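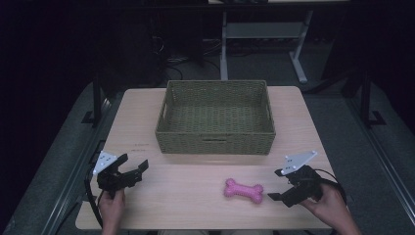

4.2 Setting up the toy basket

Use the Kivarus woven basket for dog toys that stay indoors. Pick a spot your dog can reach without climbing, such as a low shelf or the floor next to the bed. Do the sorting at a table first.

1. Place the empty basket toward the back of the table and leave the front clear for the toys. The handle openings should be free on all sides.

2. Check the bottom of the basket. Shake out crumbs, hair and bits of chewed rubber over a trash can.

3. Lay the toys in front of the basket one at a time. A rubber bone with nubs holds dirt between the bumps, so run a thumb over the surface and bend it lightly to look for splits.

4. Wash rubber toys in warm water with a little dish soap. Rinse until no suds are left and let them dry on a towel for 20 minutes. Turn them over once.

5. Put the large toys in first, flat on the bottom. Bones go in lengthwise. Rope toys and small balls go on top.

6. Stop filling when the toys are level with the rim. The walls are low and anything stacked higher will roll out when the basket is carried.

7. Lift with both hands, using the openings at the short ends.

Note: The opening on the long side is for pulling the basket off a shelf. Do not carry a full basket by this opening alone.

CAUTION: Throw away any toy with a missing knob, a deep crack or pieces that come off in your fingers. Do not return it to the basket.

CAUTION: The basket is not a chew toy. If your dog pulls at the weave, move the basket out of reach and hand out toys yourself.

4.3 Cleaning the basket

1. Empty the basket completely.

2. Vacuum the inside with a brush attachment, following the direction of the weave.

3. Wipe spots with a damp cloth. Do not soak the basket or put it in the washing machine.

4. Let it air dry upside down, away from heaters. Refill it when the bottom feels dry to the touch.

Section 4 revised 7/12/18, K. Vogler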